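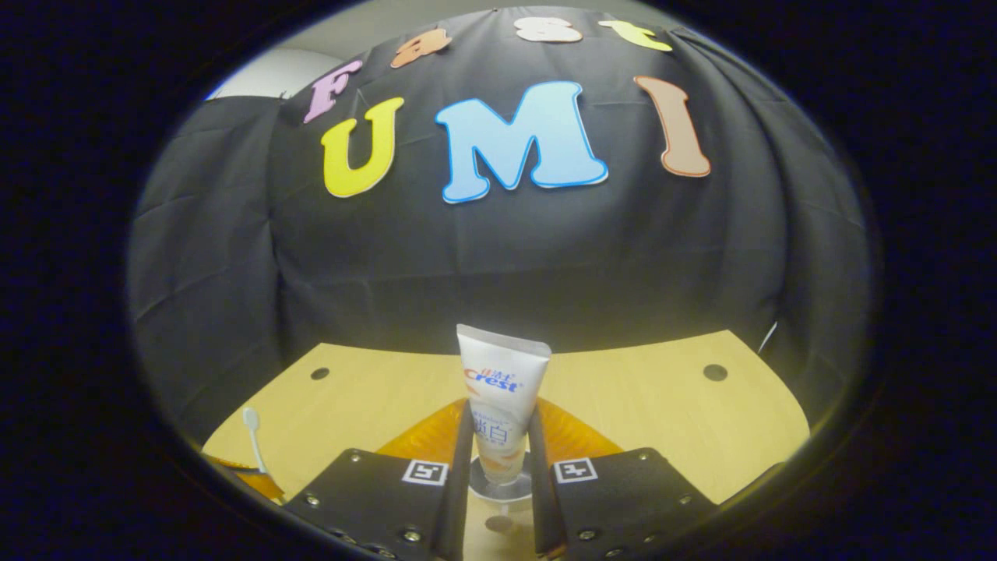
Posted by vavia
Tuesday, October 13, 2020

Clandik clip-on shoulder rest for fiddle

I bought this in April to replace a Viltmont rest that kept slipping off during reels. I play a full-size fiddle with a fairly flat back, mostly at home and at one session a week when there is one. It has now had more than 400 hours of playing.

The Clandik weighs a bit less than the Viltmont and sits lower. Height is set by a screw at each end, and the screws stay where you put them. I have a short neck and use the lowest setting. Anyone with a long neck should try it first, as the highest setting is still not very high.

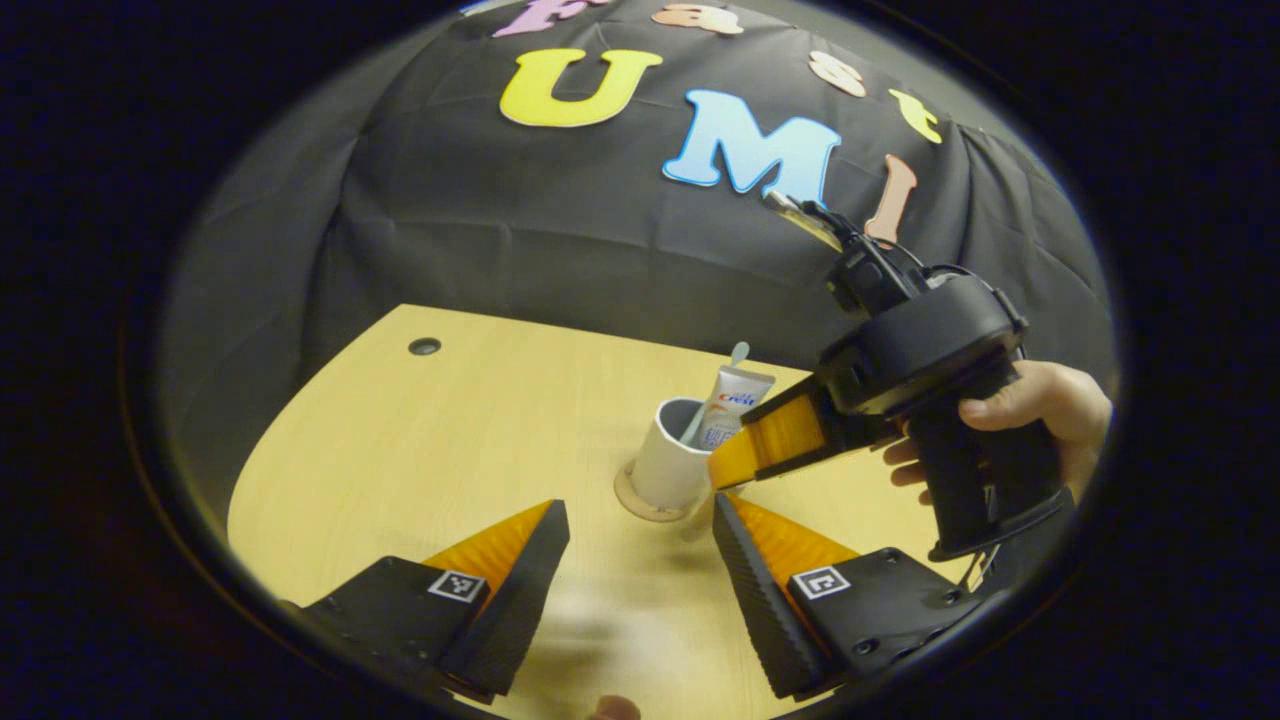
Grip is the main difference between the two rests. The Viltmont has smooth feet, and mine worked loose whenever I shifted up for the high part of a tune. The Clandik holds the fiddle between two pads, black and ribbed on the inward side like the pair in the photo but a good deal smaller and with no orange behind them. It has come off once, when I had put it on in a hurry. I have found no marks on the varnish.

Tone is slightly more open than before on the G string. I can't hear any change on the others.

The foam on top is too thin. I added a folded cloth after the first week and still use it. The bag supplied is also too tight to get the rest into without folding the ends in.

It cost 18 pounds more than the Viltmont. I would buy it again, but I would get thicker foam at the same time.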